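5.3 Setting up a simulated grasp check

Use this section after the planner has been installed and the cell model has been loaded (see 5.1 and 5.2). The procedure runs a single grasp in the Wamari simulator, using the wrist view, and saves the result so that it can be compared with later runs. It does not send any commands to a real arm.

You will need:

A working copy of Wamari with the Drusine planner enabled
An object mesh with a matching collision mesh
A gripper profile for the tool you intend to use
Write access to the project folder

Caution: If the workstation is also connected to a live controller, set the output to Simulation only before you start. The setting is on the Connections page and is not stored with the project. Check it each time the software is opened.

Loading the object

1. Open the project and select Scene, then Add object.

2. Choose the visual mesh first. When prompted, choose the collision mesh. If you skip the second prompt, Wamari builds a convex hull from the visual mesh.

3. Check the units. Meshes exported in metres will load 1,000 times too small if the import setting is left at millimetres.

4. Set the support surface to the table in the cell model and press Settle. The object is dropped a short distance and left until it stops moving.

5. Save the resting pose under a new name.

Note: A convex hull is not suitable for folded or open-topped objects such as cartons, trays and card holders. The hull fills in slots and recesses, and the planner will treat them as solid. Use a decomposed mesh for these. Thin panels should be kept as separate parts where possible.

Choosing the contact faces

6. Select Grasp, then New candidate set.

7. Mark the faces that the fingers are allowed to touch. Hold Shift to mark more than one.

8. Mark any faces that must be avoided. Avoided faces take priority over allowed faces if the two overlap.

9. Set Max candidates to 900. Higher values are accepted but make the list slow to scroll on older machines.

10. Press Generate. Candidates that collide with the table or with the object itself are removed before the list is shown.

Most failed checks on thin-walled objects come from sloping sides. Two faces that look parallel in the side view may lean towards each other, and the fingers then meet them at an angle. Drusine scores this as Contact angle. A candidate with a poor contact angle can still close properly in the simulator if the friction value is set too high, so the score should be read together with the friction setting.

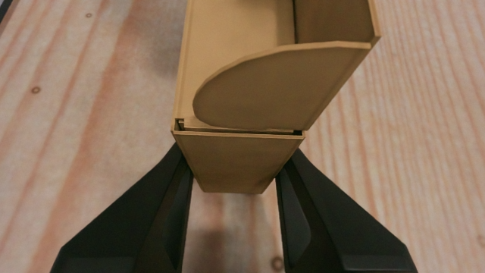
When the candidates have been generated, sort the list by Total score and select the top entry. The wrist view follows the selected candidate. Move down the list with the arrow keys and stop at the first one where both fingers reach the marked faces without passing through any panel. If a finger passes through a panel on screen but the collision report is empty, the collision mesh does not match the visual mesh. Go back to step 2.

Note: Shadows in the wrist view are drawn from the scene lights and have no effect on planning. They do affect the perception test in 5.4, so do not turn them off if you plan to run both.

Running the check

11. With the candidate selected, press Run once. The approach, close and lift stages run in order.

12. When the run has finished, open the Contact tab. Each finger should show at least 2 contact points. A single point on either side means the object can turn in the grip.

13. Press Repeat and enter 50. Leave Pose noise switched on.

14. Wait for the summary. The simulator window can be hidden while the repeats are running, but do not close it.

15. Save the summary with the project. The file includes the seed, the friction value and the name of the gripper profile.

Caution: Do not edit the gripper profile while repeats are running. The new values are picked up part-way through and the summary will mix the two.

If the check fails

No candidates are listed. Clear the avoided faces and generate again. If candidates now appear, add the avoided faces back one at a time.

The object jumps when the fingers close. Reduce the physics time step by half. If it still jumps, look for overlapping parts in the collision mesh.

The first run passes but the repeats do not. The grasp is probably too close to an edge. Choose a candidate further in, or lower the pose noise to match the measured error of your camera.

The arm stops before it reaches the object. Look at the planner log for a joint limit message. Rotating the object on the table is often quicker than changing the limits - save it as a second resting pose and run the check again.

Profiles supplied with the Fernandes tool pack use an older finger model with square tips. Convert them with the Profile upgrade tool before step 6. Profiles made in Kultico can be used as they are.

Section revised in August by Sumathi Shetty. Troubleshooting entries by Amirul Chin.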